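3/ Two cups of tea in and I'm finally through the gallery from the Tindiler wedding - 50 favorites picked, and I still want to add more!

4/ The ceremony was in April, out in the orchard, and the wind kept lifting her veil straight up. I love every single one of those shots.

5/ If you're planning an outdoor day, ask for your portraits in the last hour before sunset. We went out at 7 and got 17 keepers before dinner was even served.

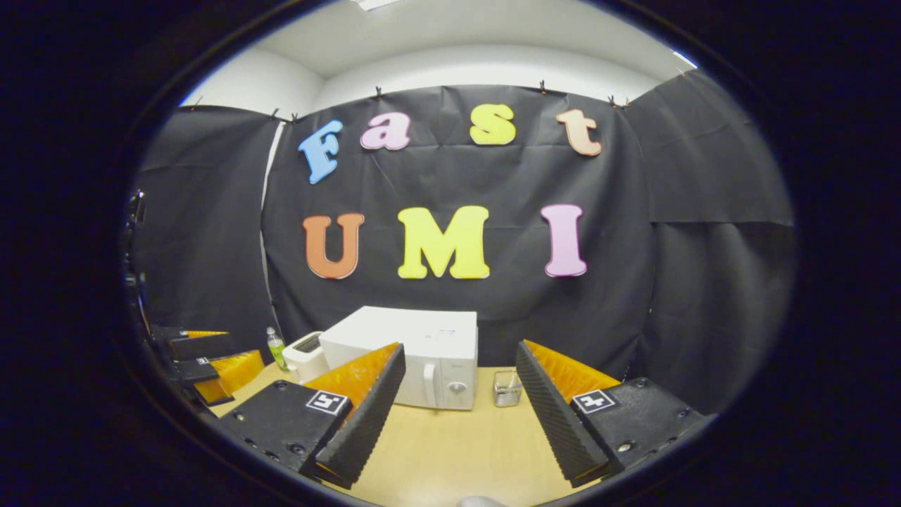

6/ Next up: an anniversary session at Buvari! They've been married 9 years and want to wear the original outfits (yes, the shoes too).

7/ Also trying the new linen albums from Skatik. The green cover is gorgeous, and the pages lie completely flat, so a wide group photo can run right across both sides.

8/ I have three family sessions left for spring. Send me a message if you'd like one - dogs very welcome.

Print this page
E-mail this thread

Recent posts
Lü and the muddy puppy session
What to wear for photos at Buvari
Rain plan, Tindiler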